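Stilia Duo – Guia de instalação e utilização » Secção 3: Preparação da célula e primeiro ciclo

3.1 Antes de ligar

A célula Stilia Duo é fornecida com dois braços montados numa calha comum de alumínio. Os objetos de treino ficam sobre o tampo, ao alcance das garras.

1. Verifique o aperto das placas de montagem à calha.
2. Mantenha livres 30 cm à frente da calha.
3. Ligue o controlador Padden e aguarde 5 segundos.
4. Confirme o indicador verde no punho de cada braço. 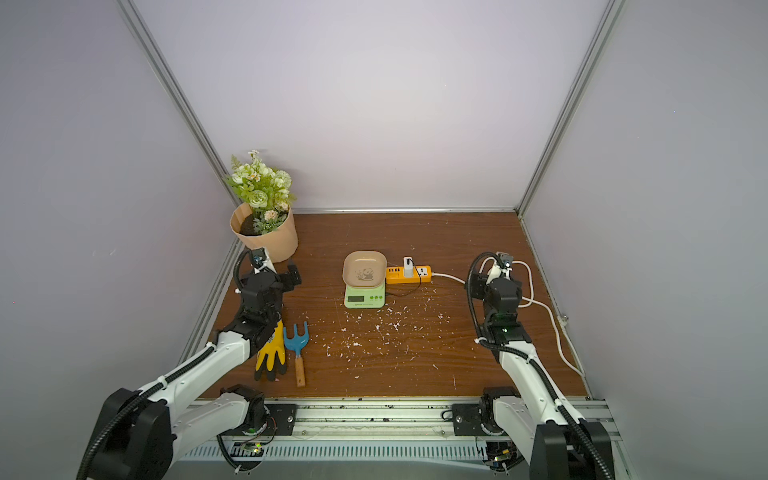
É possível trabalhar só com um dos braços?
Basta selecionar «Braço único» no menu Padden; o outro permanece em repouso, com os travões aplicados.

3.2 Preensão de objetos pequenos

5. Em modo manual, aproxime a garra com os dedos abertos.
6. Feche até haver contacto dos dois lados e pare. O nível de força 2 é suficiente para carregadores de parede e peças de volume semelhante.
7. Eleve o objeto 3 cm e mantenha a posição antes de o deslocar.

CUIDADO: não manipule carregadores ligados à corrente. Os dedos impressos em 3D não constituem isolamento elétrico.
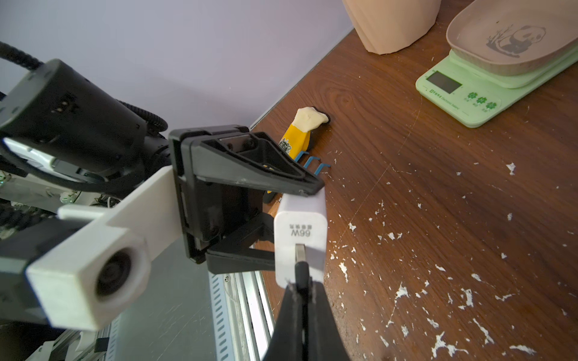
3.3 Trabalho a dois braços

8. Defina a zona partilhada no separador «Área comum». Por predefinição, ocupa a parte central do tampo.
9. Atribua prioridade a um dos braços. O outro aguarda quando as trajetórias se cruzam.
10. Execute o ciclo em velocidade reduzida e observe o percurso das condutas pretas junto aos cotovelos.

NOTA: a balança pode permanecer no tampo durante o ciclo. Registe-a como obstáculo fixo, incluindo a altura do prato.
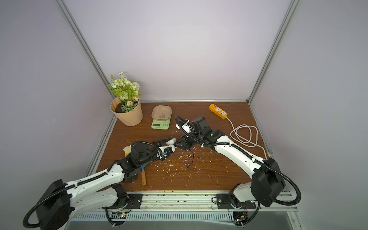
Fig. 3 – Os dois braços sobre o tampo, com a balança ao fundo.

3.4 Cabos e limpeza

11. Afaste os cabos soltos do percurso dos punhos e fixe-os com os grampos Rumasley.
12. Aspire os resíduos do tampo e da calha com a alimentação desligada. Não utilize ar comprimido.
13. Repita a calibração sempre que uma placa de montagem for desapertada.

CUIDADO: um cabo enrolado no punho pode falsear a leitura de binário e interromper o ciclo (erro E5). 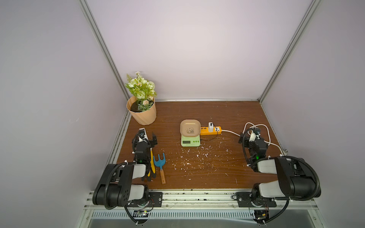 Zoila Bermúdez comenta: No passo 11, convém fixar os cabos antes de calibrar. Fiz ao contrário e o E5 só desapareceu depois de uma segunda calibração.

Resposta da assistência Matić: A ordem indicada está correta. Se o E5 persistir, reinicie o controlador e repita o passo 13.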